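Search datasets
Go

Kelotby Household Textile Wear Log — README

Version 5. Maintained by Lizelle Cele; original schema by Elfriede Lüthi.

The log records how printed table linens fade and shrink under ordinary home washing. It covers 144 cloths and runners, each washed and line-dried on its owner's usual schedule. Readings were taken at intake and again in January.

Files

cloths.csv — one row per item: fiber, weave, print method, nominal size.
washes.csv — one row per wash: temperature setting, detergent type, spin speed.
readings.csv — lightness and hue per patch, plus edge lengths in millimeters.

Patches are numbered 1 to 7 from the hem inward. Patch 7 is missing for runners under 300 mm wide; the field is left blank and should not be read as zero.

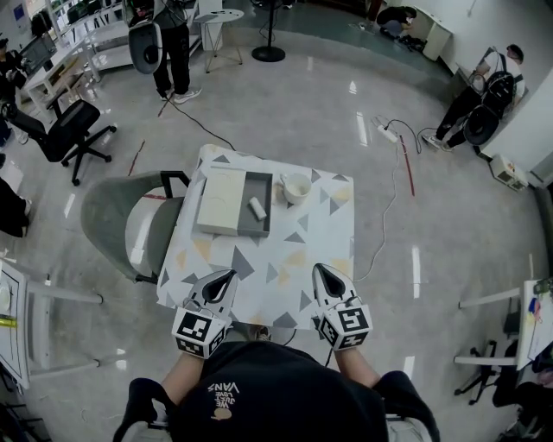 Geometric print class: gray and pale yellow triangles on white.

Print class is assigned by eye from a short key (geometric, floral, stripe, solid). Cloths with a border in a second pattern take the class of the center field.

Known issues

Spin speed is self-reported and often rounded. Rows imported from the Swanepoel sheets use the old fiber codes — run the lookup in codes.csv before joining. Shrinkage on the bias is not measured.

Related items

Juser Detergent Codes
Barnovum Towel Absorbency Set
Kelotby Curtain Fading Log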